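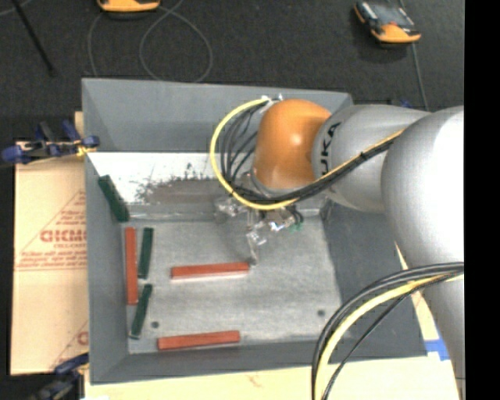 Red and green blocks in a grey bin, with the robot arm above

Ticket 313: Lastov day hike, wrong pickup time on vouchers
Opened by: Rianne Verschueren
Assigned to: Onni Keskinen
Priority: high
Status: resolved

Rianne Verschueren
Guests booked on the Lastov day hike are getting vouchers with a 7:00 pickup. The bus leaves Paldale at 6:00. Two couples missed it this morning and I had to move them to the Stekivus lake walk. The tour page shows the right time.

Onni Keskinen
Which bookings? I need one number from before the change in October and one from after.

Rianne Verschueren
Before: 2062. After: 2113. The first one is fine, the second says 7:00.

Onni Keskinen
Found it. The voucher takes its time from the season table, and the winter row for Lastov was never filled in, so it falls back to the default. Same problem on the MacPherson ridge tour — no bookings there yet. I set both rows to 6:00 and cleared the voucher cache.

Rianne Verschueren
New vouchers are right. Old ones still open with 7:00 from the link in the email.

Onni Keskinen
Those are saved as files. I ran the rebuild on all 62 open bookings and it finished without errors. Please check a few.

Rianne Verschueren
Checked five, all 6:00. Steinar is calling the guests who travel this week.

Closed 27 December 2020 by Onni Keskinen. Follow-up in ticket 318: warn when a season row is empty.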